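Workshop notebook, Nyberg Martial Arts Hall
June 25, 2021

Entry by Jinfeng Qian, equipment and uniforms.

Present stock of student uniforms stands at 241 sets, of which 19 are withdrawn for repair. The junior sizes account for most of the withdrawals. 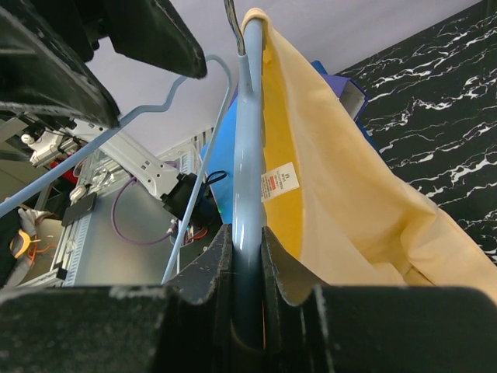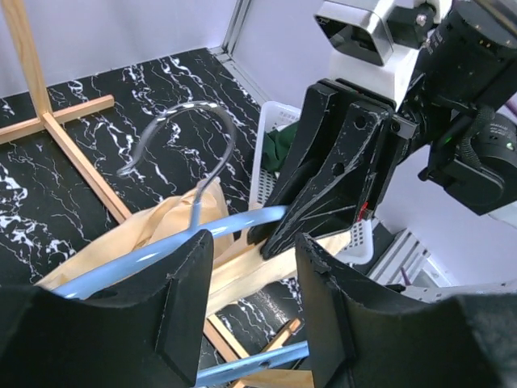
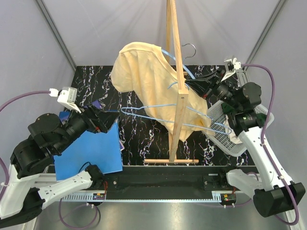 Seam test, junior jackets. Sleeve seams from the Skisoris batch were pulled by hand scale at the shoulder and at the cuff. The shoulder held to 80 pounds on every jacket tested. Two cuffs opened well before that, both at the start of the stitching. Cuffs are to be restitched with a double row before the jackets return to class use.

Belts. The Luvby belts received in January have kept their color after repeated washing, but the ends are fraying. A short zigzag stitch across each end was tried on one white belt. Results will be entered after the next grading.

Mats. Panel joints along the north wall have opened again – the filler strip supplied by Storusska is too narrow for the gap. Order 1855 is still outstanding. Until it arrives, throws are to be practiced on the south half of the floor only, and instructors have been informed in writing.

To do: relabel the repair shelf, check the heavy bag chains, and request a price for a second hand scale.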